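Haltitz Short Lets: quarterly safety check, ground floor and laundry corner
Inspector: Anwara Navaratnam
Date: 2 January 2018
Copy to: Ekrem Yalçınkaya (owner)

1. Smoke alarm. PASS
Tested, loud, regretted at once.

2. Washing machine, supply hose. PASS
Dry at both ends. Replace at next service anyway, whatever its age.

3. Washing machine, door seal. COMMENT
One sock recovered. Seal fine. Sock less so.

4. Shelves over the machine. COMMENT
Small items only, please, and nothing that can walk off the edge during the spin cycle. Fixings tightened.

5. Glass door. PASS
Catch works. Guests will still try the wrong side first.

6. Curtains. PASS
Pink, and well clear of any heater. I am only paid to comment on the second part.

7. Loose seating, trip hazard. COMMENT
The big striped seat has drifted again. It should leave 40 inches of clear floor to the door, and in March it left 18. It is also in use as a table.

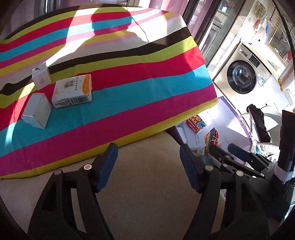 Small boxes need a home in the cabinet before the next guests arrive. Ekrem, this was on the last list, and on the one before, where you wrote "noted" beside it in very nice handwriting.

8. Sun on fabrics. COMMENT
Strong light on the stripes. No safety issue, but they will fade, and then they might match something.

9. First aid kit. FAIL
Contains 3 plasters and a Jonura pizza menu. Restock.

Recheck items 7 and 9 within 12 days.
Signed: A. Navaratnam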